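Nerkine Table Kit: Set-up Guide

Section 2. Preparing the work surface

1. Cover the table with white paper and tape down the corners.
2. Set the cream tray on the paper with its rim facing up.
3. Leave clear space beside the tray.
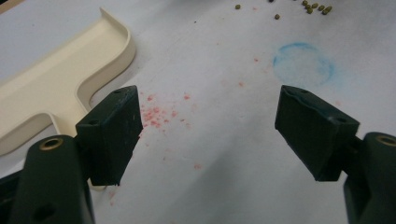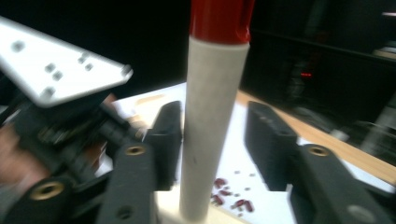

PARTS AND PLACEMENT

4. Stand the light-colored tube upright with the red cap at the top. Check that the cap meets the tube evenly all the way around.

Note: Replace the paper if it tears.

Caution: Do not lift the tube by its cap.

5. Store the kit flat. For spare trays, write to Dilani Bandara at Nerkine.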